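# Calico hand-held demos: common questions

These answers are for people recording demonstrations for the power strip task. Remote-control sessions on the Yu arm have their own page.
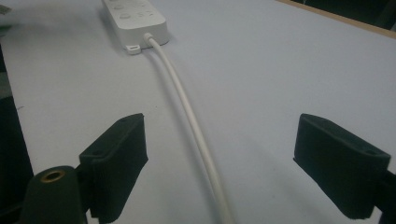
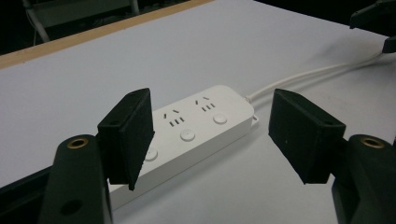
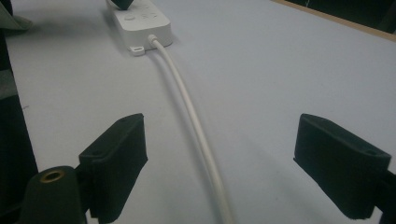
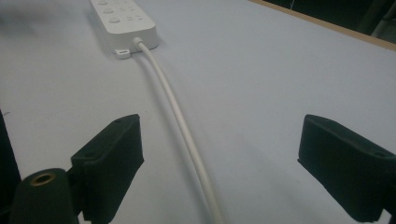

*Power strip task, views from the hand-held gripper, jaws open.*

**How many demos do I record?**
100 by hand. Bello Briggs adds another 74 by remote control, so don't try to cover those.

**Can I use two hands on the strip?**
No. One hand holds the gripper and the other stays out of view. The arm only has one gripper to copy you with.

**Does the cord have to lie the same way every time?**
No. Move it a little between demos. Keep it on the table at the start — a cord hanging over the side pulls on the strip.

**How fast should I move?**
Slower than feels natural. Most demos run 18 seconds.

**I fumbled the grasp. Do I delete the file?**
Keep it if you recovered and finished. If you stopped partway, mark it "incomplete" in Kakurel and record a new one.

**Can I start with the jaws closed?**
No. Open them fully, hold still, then begin.

**Who do I ask about a gripper that sticks?**
Ognjen Berisha. Please don't loosen the finger screws yourself.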